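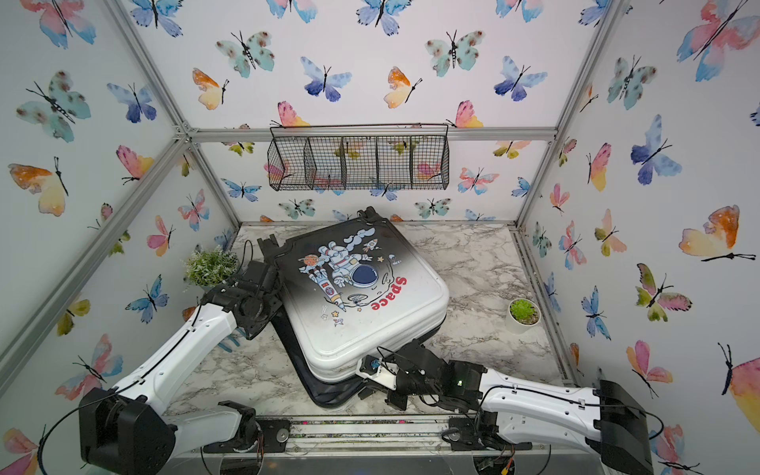

Home | Syllabus | Handouts | Readings | Contact
Search this site Go
Print this page | E-mail this page

Machines and Everyday Work
Handout 5: Can it do the chores yet?
Revised 6/1/23

Short answer: some of them, on a good day, if you tidy up first. The rest of this handout is the long answer, and you are expected to have read it before the lab visit.

1. What we mean by a chore

A chore, for this course, is a job that most adults can do without being taught, that nobody wants to do, and that is slightly different every time. The last part is where the trouble lives. A dishwasher washes dishes very well because we agreed, long ago, to bring the dishes to it, scrape them, and stand them up in little rows. The machine does the washing. We do the chore.

Keep this in mind when you read that a task has been "automated." Ask who loads it, who unloads it, and who gets called when it beeps.

The shop floor has the same problem with better lighting. An arm that puts the same screw in the same hole all day is old news. Ask it to take mixed parts out of a bin and you are back to the sock drawer.

2. Why the easy things are hard

Students arrive thinking that hard jobs for people are hard jobs for machines. Chess is hard for people, and machines have been good at it for decades. Folding a fitted sheet is hard for people too, so perhaps that is a bad place to stop. Take instead finding the end of a roll of tape. A child can do it with a thumbnail while talking about something else.

The things we do without thinking rest on a pile of small skills: knowing where an object ends and the table begins, feeling when a grip is about to slip, guessing what is heavy before lifting it, and noticing that a thing has moved when you touched it. We practice these from birth and give ourselves no credit. A machine has to get each one from somewhere – from its makers' rules, from recorded examples, or from a lot of failing.

3. Two hands

Much of the early work used one arm. One arm can pick and place, push, wipe, and stir. It can't do much with a jar.

Two arms open up most of the house, and they also more than double the bother. Each arm has to stay out of the other's way. Worse, once both are holding the same thing, they are joined through it, and a small mistake by one becomes a shove to the other. Two people carrying a couch down a stairwell settle this by shouting. Arms need some other arrangement.

The usual split is that one hand holds and the other works. Watch yourself open a letter, peel a carrot, or butter toast. Then there are jobs where both hands do the same thing at once, such as lifting a laundry basket, and jobs where the roles swap halfway through. The swapping kind is the most interesting and makes the worst demos.
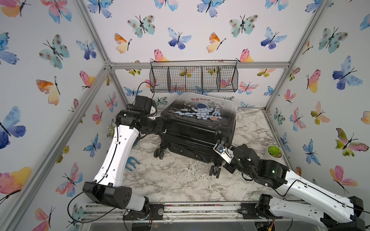
Luggage is a good test object, and I would put it ahead of the coffee mug, which has had enough attention. A suitcase is large compared with the hand, it has a smooth shell with few good places to grab, and its weight depends on who packed it. It also has wheels, so that it will leave if you let it. With the case on its back, spinner wheels toward us, those wheels are no use for rolling, and the two arms have to deal with the shell itself: one gripper touches the side near the upper-left corner while the other has hold of the lower right, close to a wheel. Before you read on, write down what you think each hand is contributing. Then write down what you would do with your own two hands, and whether you would bother to bend down or just use a foot.

The foot, by the way, is a serious point. People use hips, elbows, knees, and chins all day long. Very few household robots have been given a chin.

4. The claims, and how to read them

We will look at three products, all of which promise to give you back your evening.

Cleltano makes a tidying arm on a wheeled base. Its brochure says it handles 50 household items. Fine. Which ones? The list, when you find it, has 13 kinds of cup.

Nadar sells to small workshops. Its arm hands tools to a person at a bench, and it does so well, provided the tools go back on the same pegs. The person has to put them back. See section 1.

Villano offers a laundry folder. Towels, yes. Shirts, if buttoned. The manual asks the owner to turn the sleeves the right way out first, and anyone who has done laundry will recognize that as the laundry.

For each one, ask:

- Where does the job start and where does it stop?
- What had to be set up beforehand, and by whom?
- How many tries were made, and how many worked?
- What happens when it drops something?
- Would it still work in your kitchen, as your kitchen is now?

The third question matters most and is the least often answered. A video of one success tells you that success is possible. So does a video of me parallel parking.

5. A fair word for the machines

It's easy to be rude about all this and I have been. Still, the direction is plain enough. Arms have become cheaper, cameras are good, and learning from recorded examples has moved tasks off the "never" list that used to sit there comfortably. In the Zuvcombe exercise you will work with a log of 1376 attempts at ordinary jobs. Many are failures. Read those first. The failures are more varied than the successes and will teach you more about what a hand does.

Note also that slow is not the same as useless. If a machine takes all night to empty the dishwasher and breaks nothing, most households would forgive it by morning.

6. Before the lab visit

Pick one chore you did this week. Write out every step, including the ones that feel silly to write. Mark each step as one hand, two hands, or other (see chin). Circle the step where you think a machine would get stuck and give your reason in a sentence or two. One page, typed.

Please don't all choose making the bed. I read 13 of those in June and still have doubts about the pillows.

Print this page | E-mail this page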